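Stadby Bimanual Sheet Handling Set
Data card, version 2
Released 5 December 2024 by the Tatarano Manipulation Group

Summary

The Stadby set is a collection of teleoperated manipulation episodes recorded on a tabletop cell with two small robot arms. It was prepared to study one narrow question: how much a learned policy gains from wrist views when the object being handled is thin, flexible and plain in color. The set contains 569 episodes. Of these, 38 are held out for evaluation and should not be used in training or for choosing model settings.

Scope

Most public work on two-arm handling concentrates on rigid parts. Thin sheets raise a different difficulty. A sheet can bend, stand on its edge or turn nearly out of sight of a fixed camera, and its pose is poorly described by a single position and angle. The task family covers grasping, standing, turning and handing over sheet material. The objects in the task have few markings, and the policy is given no object model.

Recording

Each episode contains synchronized video from a fixed view of the workspace and from the wrists, together with joint positions, commanded joint positions and gripper opening for both arms. Video and joint data share one clock. An episode begins when the operator presses the start pedal and ends at the second press. Episodes in which an arm faulted are excluded from the release — they are kept in a separate archive at the Tatarano site.
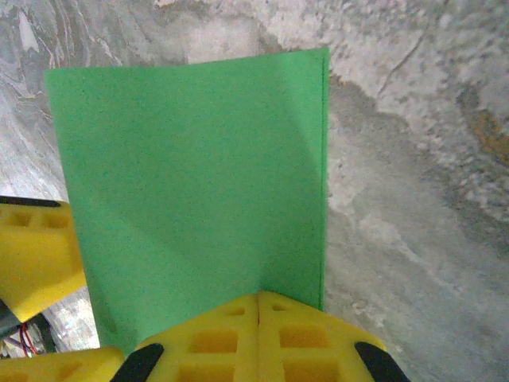 Wrist video is stored without cropping or color correction. Users who train on the wrist views alone should be aware that the object can fill much of the image during a grasp, leaving little of the floor in view to judge motion against. In our baseline runs this was the most common source of error in the handover stage. The policy would close the fingers correctly and then drift sideways while lifting.

Annotation

Each episode carries a one-sentence task instruction, an outcome label and the time of each grasp and release. Outcome labels were assigned by reviewing the fixed view first and the wrist views second. Where the two reviews disagreed, the episode was marked "unclear" and left in the training portion. Unclear episodes may be filtered with the outcome field.

Baseline

The reference policy, Mokgethi, predicts a short sequence of joint commands from the current images and joint positions. It was trained in two forms, one with all views and one with the fixed view only. The form with all views completed more of the held-out tasks. The gap was widest where the sheet had to be stood on edge and narrow where it lay flat at the start. Training used 8 random seeds for each form, and results for every seed are included in the results folder.

Limitations

All episodes come from a single cell, with the same floor and wall coverings throughout. A policy trained only on this set should not be expected to work against other backgrounds. Lighting was not controlled between sessions. The number of operators is small, and their habits are visible in the data, particularly in the choice of which arm moves first.

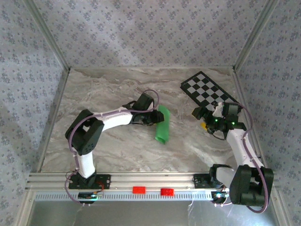 Fostolley, writing on the issue tracker in September, asked whether the fixed-view baseline had been given a fair test, noting that a higher image resolution might close part of the gap. The point is accepted. The fixed view was reduced to the same input size as the wrist views, and fine detail at the sheet edge is lost in that step. Full-resolution fixed video is included in this version so that the comparison can be repeated.

Changes from version 1

Gripper opening is now recorded for both arms in the same units. Grasp times have been corrected in episodes where the clock was reset. The held-out list is unchanged.

Use

The set is released for research use. Publications should name the version used and state whether unclear episodes were included. Corrections may be submitted through the issue tracker, with the episode number in the title.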